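Zavden opens orders for Stougaard hand kit, with wrist view and washable sleeve as standard

FOR IMMEDIATE RELEASE

February. Zavden today opened orders for the Stougaard hand kit, a five-digit robot hand sold complete with wrist camera, fabric sleeve, controller and recording software. Shipping starts in spring. Left and right versions, same price. Demo bookings open now at the Mendau showroom, details at the end.

The kit is for teams who already own an arm and want a hand on it this quarter, not next year. Small labs, integrators, repair shops, college departments. One box, one cable out, one piece of software.

What's in the box

Stougaard hand, left or right, four fingers and thumb
Wrist camera, fitted and aligned before shipping
Two fabric sleeves, one on, one spare
Set of ten replacement fingertip pads
Controller with power supply
Adapter plate (tell us your arm when you order)
Junik recording software, single seat
Printed quick start, eight pages

Price for the complete kit is $2,379. Extra sleeves and pads sold separately, price list on request. Hand without camera or software is $2,000, for customers who have there own vision setup and don't want to pay for ours twice.

Why a wrist view

Most of the trouble with a hand happens in the last few inches. A camera on a post across the room gives you the back of the arm and not much else. Ours rides at the wrist and looks out past the knuckles, so the operator gets fingers, thumb and whatever is under them in one view. Same view goes into the recording. No second calibration when the arm is moved to another station, the camera goes where the hand goes.

It also means floor-level work is practical. Picking up dropped parts, clearing a walkway, reaching down beside a machine. Customers in the early program asked for this more than for anything at bench height, which we did not expect. The Mendau demo floor was laid out with that in mind, carpet on one side and hard floor on the other, so visitors can run the hand low over both.
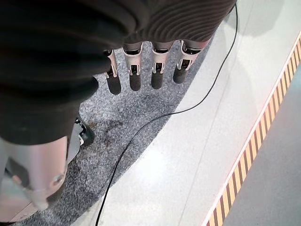
Fingertips are the other half of it. The pads on the Stougaard are rubber, rounded, and pull off without tools. Swap takes under a minute per finger. We tried a harder compound last year and went back, it slid on smooth packaging and people complained. The softer pad wears faster on rough surfaces. Budget for that. Heavy users in the early program went through a set every couple of months, light users are still on their first.

The sleeve

Got more questions on this than on the motors. The sleeve is a ribbed knit that goes over the back of the hand and stops short of the fingers. Keeps dust and fluff out of the knuckle drive, keeps loose wiring from snagging. Comes off over the fingers, goes in a normal cold wash, dries flat. Do not tumble dry. It shrinks, and then it pulls on the finger roots and the hand will report a force error that isn't there. Two support tickets so far, both tumble dryers.

Earlier prototypes had a molded shell in the same place. It looked tidier on the stand. It also cracked when the hand was put down badly, and every hand gets put down badly sooner or later.

Junik recording software

Junik runs on an ordinary laptop. It takes the camera picture, the finger positions and the motor loads and saves them together against one clock. Start, stop, label, next. Sessions can be replayed at half speed or stepped through. Export is to plain files, nothing locked, you keep your own recordings and we never see them unless you send them to support.

New in this release:

Labels can be edited after the session is closed
Free disk space shown on the main screen (asked for many times, sorry for the wait)
Dropped camera pictures are flagged in the log, no longer skipped silently
Thumb travel limits can be set per task
Keyboard shortcuts for everything on the recording page

Still missing: recording from two hands at once. It works in our own building but not well enough to sell. Planned as a free update to every registered seat.

Tested before it ships

Every hand runs a bench cycle before it is packed. 1,024 full open-and-close movements with the sleeve on, then a camera check, then a pad check. If a finger drifts out of tolerance the count starts over after repair. A printed record of the run goes in the box with the hand's serial number on it. Please keep it, support will ask.

The early program closed in January after 957 logged sessions across the participating sites. Changes made because of it: longer cable, louder fan warning, thumb pivot screw now reachable from outside without taking off the sleeve, and a quick start that begins with the power switch instead of the license terms.

What it will not do

The Stougaard is not rated for wet areas. It is not food safe. It should not be used to lift anything over the load given in the data sheet, even briefly, even once for a video. It is sold as a component, and the buyer is responsible for the safety of the complete machine, including stops, guarding and floor marking around the work area. Our install team can advise on layout for a day fee.

The controller fits most common arms with a standard flange. If yours is older or unusual send us the drawing before ordering. We'd rather make the plate right than take the kit back.

Warranty and service

One year parts and labor from date of delivery. Sleeves and fingertip pads are wear items and not covered, except when faulty on arrival. Repairs are done at Mendau, normal turnaround is ten working days. Loan hands are available to customers with a service plan, subject to stock, and stock is small right now.

Software updates for Junik are free for two years, after that by yearly renewal. If you don't renew the software keeps working, you just stop getting new versions.

Education pricing

Schools and colleges get the complete kit with three extra Junik seats at the standard kit price. Proof of status required with the order. We can invoice.

Seeing it in person

Demo slots at the Mendau showroom run 50 minutes, mornings from 9 a.m., last slot 3 p.m. Up to four people per booking. Bring your own objects, the stranger the better, but please nothing sharp, liquid or alive. Visitors operate the hand themselves after a short safety talk. Flat closed shoes required, and stay behind the marked line while the arm is powered. Your recordings from the session can go home with you, so bring a drive.

Remote demos also available for anyone who can't travel. Same hand, our operator, your instructions over the call. Picture quality depends on your connection more than ours.

Ordering

Orders are taken direct through the Zavden sales desk. No resellers at this stage. A deposit of one quarter holds a place in the build queue, refundable until the hand goes on the test bench. Right hands are moving faster than left so lead time may be diferent for the two, sales will confirm in writing before taking payment.

Early program customers can trade in their evaluation unit against the new kit. Contact support with the serial number, not the sales desk, they don't have the list.

About Zavden

Zavden designs and builds robot hands and hand controllers for research, education and light industry. The Stougaard is its second product and the first to be offered as a complete kit. Design, assembly and service are all carried out at the company's Mendau site.

Press contact

Zavden press desk, Mendau. Review units available on a four-week loan to working press, adapter plate included. Data sheet, price list and high resolution pictures on request. Please say in your request whether you need the left or the right hand.

ENDS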